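Lab | Notebook | Protocols | Parts | Contact

Notebook > Skelutano > Hand-held gripper > Pad wear

December 18, 2020

Last entry before the break, so I'm getting it down while I remember. I've been going back through the wide-open views over the bare tabletop, looking only at the pads.

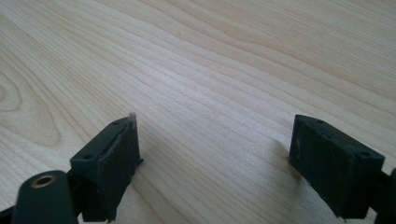
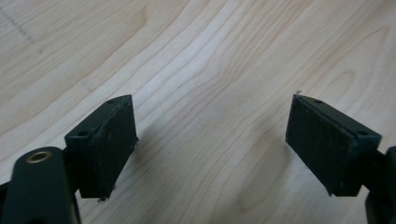
Photos: Skelutano wrist camera, Okdale bench

The grip layer is scuffed and a bit frayed at the edges in both, left finger especially. My hunch is that the fraying hurts us on thin stuff – of 213 grasps in the Gasbridge set, 69 slipped, and most of those were cards and lids. Not proof of anything yet! I changed the closing speed halfway through (silly me), so the two effects are mixed up.

Plan for April: fresh pads, one closing speed, then 1,000 grasps with an open-finger view saved every so often, and I'll score the edge wear blind before looking at the slips. Also want to try the Cheema labelling sheet, which has a proper column for partial slips – mine just says "dodgy".

Recent entries
Closing speed, first go
Cheema sheet: notes on colour codes
Gasbridge set, lids and cards
Re-gluing pads, attempt 2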